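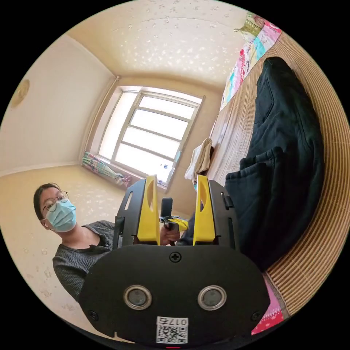 FOR IMMEDIATE RELEASE

Wodville Tool Library Opens Second Branch in Sutthorpe

SUTTHORPE - Borrow a drill, bring it back. That simple. The Wodville Tool Library opens its second branch in June, in the old Parri shoe store on the main street in Sutthorpe. Doors at 9 a.m., coffee until it runs out.

The new branch starts with 600 tools on the shelves. Hand tools, garden tools, ladders, a tile saw, two carpet cleaners (these go fast, reserve early). Another 300 items stay at the Wodville branch and can be sent over on request. Allow 3 working days for transfers, longer for anything that needs the van.

Membership is open to anyone 18 or over with proof of address in either town. Cost is $13 a year. Same card works at both branches. Current Wodville members do not need to sign up again, just bring the card you allready have.

Loans are for one week. Renew once by phone or at the desk, unless somebody is waiting. Late fees stay the same as now. Chainsaws and the big tiller are for members who have done the safety class, no exceptions, please don't ask the desk staff.

Also at Sutthorpe:

- Repair bench, open evenings, bring your own broken thing
- Sharpening drop-off for knives, shears and mower blades
- Seed swap drawer
- Kids' workbench, adult must stay with child

The Plarker Fund paid for the shelving and the new front ramp. Rent for the first year is covered by the spring tool sale and by member gifts. The library is a nonprofit and gets no money from either town.

"People were driving in from Sutthorpe to borrow a post hole digger for one afternoon," the library said in a statement. "Long drive for a hole. We wanted something closer and the shoe store came up at a rent we could pay."

Donations of working tools welcome from opening day. Clean, please, with the cord in one piece. We can not take gas cans, paint, car batteries or anything with a missing guard. Call first for large items, the back door is narow.

Parking is behind the building, enter from the side street. Street parking out front is 30 minutes only and they do ticket.

Press wanting to visit before opening: leave a message at the Wodville desk, mornings are best. Floor plan and full tool list available on request.

ABOUT THE WODVILLE TOOL LIBRARY
Nonprofit lending library for tools and home equipment. Branches in Wodville and, from June, Sutthorpe.

END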